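Minutes - Workshop Room Get-Together, Clokivov shared space
Friday 3/1/24, started a bit after lunch

In the room: Brian Urio, Godfrey Kioko, Halima Tanui, Dennis Mwaipopo and me (Annick Lecomte, taking notes again, my handwriting is getting worse so I typed this time). Everyone had read the November minutes except Dennis, who read them while we waited for Godfrey to find a chair he liked.

Corrections to last time: Halima's name was missing from the list of people who stayed to sweep. She stayed! Fixed now.

1. The long table

We spent most of the meeting on this one, and I'm glad, I love that table. Brian wants to sand the top and re-oil it before summer. Godfrey thinks the grain looks great as it is and would leave it alone for another year. I'm with Godfrey, but Brian did bring a price: 334 dollars from Gromer for the sanding and the oil together, and they'd come on a weekend. Dennis asked if we could do it ourselves and there was a long pause, so I think that's a maybe.

What we did all agree on is that the wooden top is for the toys and the cups, and the black surface alongside it is for the clamps and the extrusion. The two keep creeping into each other when we're busy. The table on the day:

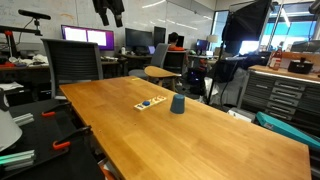 2. Clamps and extrusion

Halima would like the aluminum bars to have a proper rack. At the moment they lie on the black surface and you have to reach past the clamps to get at them, and she has caught her sleeve twice. Rugemalira has a wall rack for 400 dollars and a floor one for 639. We talked about the floor one for a while (it's bigger, it rolls, Godfrey was very taken with the wheels) but there's already too much on the floor, so we're going with the wall rack. Halima to order. Brian to find out which wall we're allowed to drill into - please not the whiteboard wall, we need that.

The orange-handled clamps stay where they are. Dennis asked for a third, and I said let's see how the rack works out first.

3. The shape board and the cup

Dennis has been looking after the little puzzle boards. He says the one with the round blue knob gets picked up more than anything else we have, and I believe it, I've had a go myself more often than I'd like to admit in writing. He asked that all the pieces go back in at the end of the day and that the cup gets left upside down next to the board so dust doesn't collect in it. Agreed, no discussion, the quickest item we've ever had. 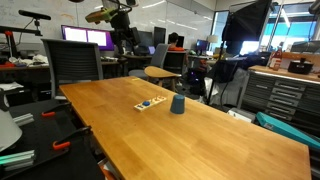 Item 3: the shape board and its cup on the long table.

Halima wondered about buying a second set from Platine. We liked the idea but want to see what's left after the rack. Back on the list for next time.

4. The desks at the back and side

I raised this one so I'll own it. The cluttered desk on the left side of the room has turned into the place where things go when people don't know where they go. Godfrey said some of it is his and went a bit quiet. We'll each take ten minutes before we go home next week and clear whatever belongs to us, and anything left over goes in a box with a label on it. Brian offered a box. I've asked for a big one.

Chairs: we have enough, they just wander. Push them in, please.

5. Money

Brian read out the balance, which is 1161 dollars before the rack. He wants to hold off deciding on the sanding until the next meeting. Fine by all of us, including Godfrey, who looked pretty pleased.

To do
Halima - order the wall rack
Brian - ask about drilling, bring the box, get Gromer to put the price in writing
Dennis - keep an eye on the boards and pieces
Godfrey - his stuff on the side desk
Annick - type this up (done!) and send it around

Any other business: Dennis would like the next meeting to be earlier in the day. Halima would like it to have snacks. Both noted.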